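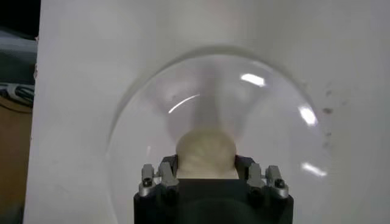
**How does a provisional trade agreement take effect before every parliament has voted on it?**

I'm trying to follow the news about the Pronovholm agreement and I keep getting lost. One paper says it is "in force," another says it is "being applied," and a third says two member countries still haven't voted. Can all three be right? I'm also not clear on what happens to the tariff cuts if one of those countries ends up rejecting it. I import small amounts of glazed tile, so this is more than curiosity, but I'm mostly after a plain explanation of the process.

Kamil Kollár

---

## Answers

**Honeylyn Macaraeg** (marked as accepted)

Two of the three papers can be right. The one that says "in force" is using the wrong term.

A large trade agreement usually goes through these stages:

1. Negotiators finish the text and initial it.
2. Ministers sign it.
3. The parts that can be applied early start on an agreed date. This is provisional application.
4. Each country ratifies under its own rules, which normally means a vote in parliament.
5. Once the last ratification is deposited, the whole agreement enters into force.

Pronovholm is at stage 4. The tariff schedules and customs rules have been applied provisionally since July. The investment chapter and the section on settling disputes between companies and governments have not, and they won't be until everyone has ratified.

For an importer, the customs side works the same under provisional application as it would afterward. You claim the lower rate on your declaration and you need proof of origin from the supplier. If the supplier can't give you that, you pay the ordinary rate, whatever the papers say about the agreement. Look up your tile in the tariff annex by its code. Some ceramic lines drop to zero right away and others come down in yearly steps, so don't go by the summary table on the front page of the annex.

If a country votes no, the early part does not stop that day. A party has to send formal notice that it is ending provisional application, and there is a waiting period after the notice. Duties you already saved on goods cleared during that time are not normally collected later, as long as your origin papers were good when you filed.

A delay is also different from a rejection. A parliament can leave a treaty off its agenda for years and the provisional part just keeps running.

> **Kamil Kollár:** Thank you, the "in force" business was what had me confused. My supplier is in Kuvov and says they can do the origin statement on the invoice. Is that enough or do I need a stamped certificate?

> **Honeylyn Macaraeg:** Depends on the value of the shipment. Under the limit, a signed statement on the invoice will do. Over it, the exporter has to be registered and put their number in the statement. The limit is in the origin protocol, near the back. Keep copies.

---

**Oldřich Vondráček**

Don't count on it lasting. The government in Kuvov has 2 votes more than it needs and one of the coalition parties ran against this deal. My brother-in-law's company planned everything around the last agreement and then it got held up in the upper house.

> **Marianna Wilczyńska:** It was held up but it did pass, the following spring. And the lower rates applied the whole time it was waiting.

> **Oldřich Vondráček:** For some goods. Not for ours.

---

**Kazimír Procházka**

Adding to the first answer. The full text is 3253 pages, but you only need the tariff annex for your country and the origin protocol. Chapter 23 covers provisional application and how it ends. It's short and easier to read than the rest.

Also check whether your product is under a quota. Where there is one, the lower rate runs out when the quota is used up for the year, and after that you pay the old rate until it resets. I don't think tile has one but I haven't looked at every line.

*Last edited 2018-10-03*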